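Notebook, optical media bench
December

Started on the archive discs from the Vulstead batch. 304 discs in total, write-once DVD, all burned on the same Pitkänen duplicator before it was retired. Rasa wants to know which ones need copying first and which can wait.

Pulled 50 for the first pass, taken from the top, middle and bottom of each spindle. Full error scan on each one at 4x. Drive is the Nosell unit on the left side of the bench, firmware unchanged from last month. Let it warm up on a scrap disc before logging anything.

9:40. First lot done. Inner tracks fine on every disc. Error rate climbs in the last few millimeters before the outer rim, same shape of curve each time. Could be the burn, could be the bond at the edge. 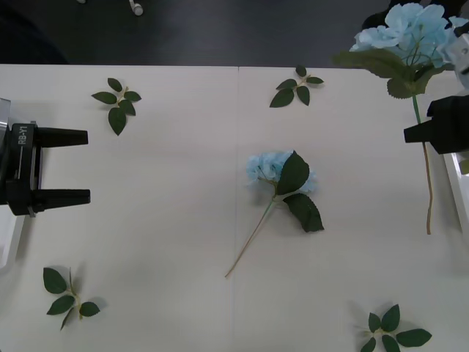 Ran the worst two again in the second drive to rule out the reader. Curves match closely enough. So it is in the discs.

Amerley checked the paper sleeves. The discs with the highest counts all came from the spindle that was stored flat under the others. She has marked the sleeves in pencil, no pen and no stickers. Please keep it that way, we lost a set last year to label glue.

Aled asked if slower scanning would give lower counts. Tried 2x on one disc. Small drop at the rim, nothing elsewhere, and it doubles the time. Staying at 4x.
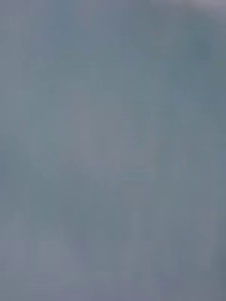

Do the discs need cleaning before a scan?
Only if there is a visible mark. Use the dry cloth, wipe from the hub straight out to the edge, and write "wiped" next to the disc number.

After lunch. 11 discs over the limit we set with Clulport. Those go to the copy queue tonight. Ohemaa is making the images and checking them against the old file lists. Two of the lists have names that were cut short, so she will compare by size as well. 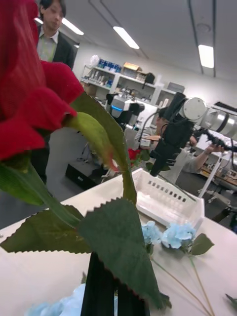
Rose stem held in the gripper, two leaves showing.

3:15. Tilt readings on the same 11. Slightly dished, all in the same direction. Fits with the storage idea but does not prove it. Need flat discs from the same dye lot to compare, and Mared thinks there is an unopened spindle in the cold store.
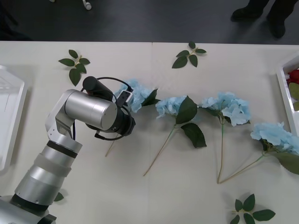 Arm over the row of light-blue hydrangeas.

To do:
Find the unopened spindle (Mared).
Order more sleeves, plain paper, no window.
Rescan the worst two after a night standing on edge.
Move the rest of the Vulstead spindles off the bottom shelf.
Ask Rasa whether Clulport wants the raw scan files or only the table.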